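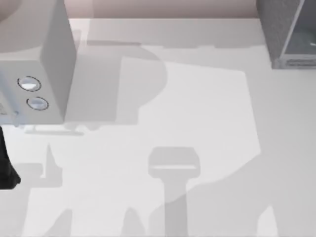 A smooth white tabletop is kind to salt dough.

Salt dough at the kitchen table

We get through an awful lot of salt dough in our house, what with name tags, hanging stars, little dishes for rings and the odd hedgehog, and over the years I've picked up a few habits that save a good deal of crumbling and cracking (and a certain amount of crying). It costs next to nothing and you very likely have all of it in already.

The mixture
Two mugs of plain flour, one mug of fine table salt and most of a mug of lukewarm water. Do use fine salt, as the coarse sort leaves pits in the surface. Add the water a splash at a time and stop as soon as it comes together, then knead it for longer than you think you need to. When it stops feeling gritty and starts feeling like an earlobe, it's done! Wrap it up and let it rest for 30 minutes before you roll it out.

Rolling and cutting
Roll to 6 mm, no thicker, and try to keep it even all the way across. I lay a pencil on either side of the dough and run the pin along the two of them. Roll on baking parchment so you can lift the whole sheet on to the tray without stretching your shapes, and make any hanging holes with a straw now, a little bigger than seems right, because they do close up. Join separate pieces by scratching both sides with a fork and dabbing on water, just as you would with clay.

Drying
Slow is best. I set the oven to 100 degrees and leave small pieces in for two or three hours, turning them over halfway so the edges don't curl. If they puff up, the oven is too hot, so turn it down and prop the door open for a minute. Thick models such as the hedgehogs can want six hours, and I start those after breakfast.

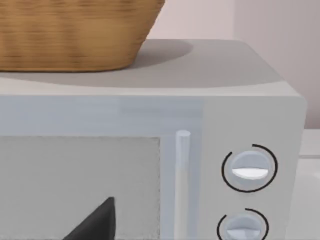
One reader wrote in to say that in Droscombe, with the sea air, her pieces always went soft again by Christmas until she began sealing the backs and the insides of the holes as well as the fronts, and I've done the same ever since.

Painting and sealing
Wait until everything is quite cold. Poster paint works, acrylic is brighter, and either should be put on thinly, with a second coat if it wants one. Then two coats of clear varnish, front and back, with a night in between. PVA is fine for things that will only be up for a week or two, but it goes tacky in a steamy kitchen.

Keeping it
Leftover dough will keep in the fridge overnight in a tub with a lid. It weeps a little, so knead in a spoonful of flour before you use it. Finished pieces go in tissue in a biscuit tin, somewhere dry, and well out of reach of the dog, as that much salt is very bad for them.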